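# Sleeve on the hand during demos – keep or drop?

**kmac_c** wrote:

Wrist view from the current set, hand over the white housing. 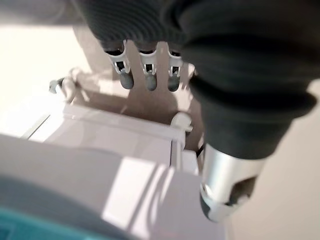
*Wrist cam, knit cover on, three fingers in view.*

We have 165 demos so far, all with the dark gray knit cover on the hand. Lavanya wants to take it off for the rest because the folds fill so much of the top and right of the image. I'd like to keep it on so the set stays consistent. What have others done?

---

**pinto_l** wrote:

I'm Lavanya, so here is my side. The folds don't stay put between episodes. The policy gets a big dark shape that moves for no reason related to the task. I would rather redo the 165 than train on that.

---

**hirnwood_nithin** wrote:

I'd leave it. If the hand will wear the cover when the policy runs, it should wear it in the demos. We pulled ours off halfway through a set at Hirnwood and the two halves didn't mix well. Success on the bench went down until we dropped the second half.

What I would look at is the light. Your upper left corner is blown out and there are strong reflections on the white panels. Is exposure locked?

---

**kmac_c** wrote:

Exposure is on auto. I can lock it. The window is on that side and I have been recording mornings only.

---

**cparsons** wrote:

Disagree with Nithin on the cover. A crop gets rid of most of it at no cost. Crop the top and the right, retrain on what you have, compare.

---

**pinto_l** wrote:

A crop from the top takes the fingers with it. They come out from right under the fabric. You'd keep the tips at best.

---

**cparsons** wrote:

OK, fair point on the top. Crop the right only, then. You lose some of the metal wrist piece and I can't see the policy needing that.

---

**ithampi** wrote:

Try pinning the cover before you throw anything away. We put 2 elastic bands under the knit, one at the palm and one near the wrist, and the folds stopped moving. Then record 20 new demos with it pinned and see if the policy does better on those starts.

Also vary the start pose. If every episode begins with the small white knob under the middle finger, it will learn that and not much else.

---

**kmac_c** wrote:

Start pose does vary, but by less than it should. Plan for this week:

- exposure locked, blind down
- cover pinned with bands as Ilango says
- 20 new demos, wider starts
- train once with a right-side crop and once without

Lavanya still wants a bare-hand batch, so she is recording 23 of those in a separate folder. They won't be merged with the rest.

---

**pinto_l** wrote:

Fine with me. Please put the cover state in the episode notes this time – the old ones only have the date and operator.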